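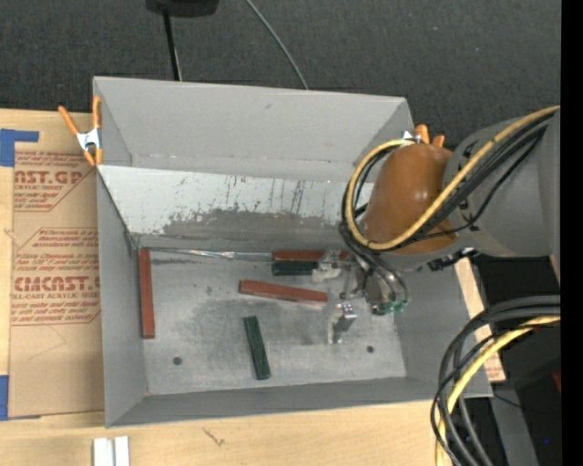
Karlijn Peeters wrote under my last post that the Skistham festival should drop the evening concerts and put the money into the daytime programme, as the park is half empty until five o'clock anyway. I've been thinking about that on and off since I got home.

She has a point about the afternoons. I was there at two and the main lawn had maybe a school choir's worth of parents on it. The brass band from Ilenent played a full set to them and played it well. The food stalls were open but most had only one person serving, so the queue for chips was long even with few people about.

The evenings were another matter. The Nordin stage holds up to 682 and they closed the gate before the second act. I got in because I'd eaten early. The dance group did 11 numbers without a break, the last three with the singers from the year before, and the sound was much better than it used to be on that side of the park. You could make out the words from the back.

What I'd change is the ticket. A day pass that runs out at six and a separate evening one makes people choose, and they choose the evening. One ticket for the lot would bring some of them in earlier. The Katau weekend does it that way and the place fills up from lunch.

The programme says 3035 tickets were sold last summer, the first time it has gone over three thousand. This year's figure isn't out yet. I'd guess lower, given the rain on the opening night.

A few practical things for anyone going next July:

- The last bus leaves at 23.10, from the stop by the church and not the one by the park.
- Bring cash for the craft tent.
- Folding chairs are allowed on the lawn but not in front of the Nordin stage.
- The free parking has 200 spaces and was full by four – the field behind the school costs a little but is easier to get out of.

I'll put up my notes on the open-air theatre when I've typed them out.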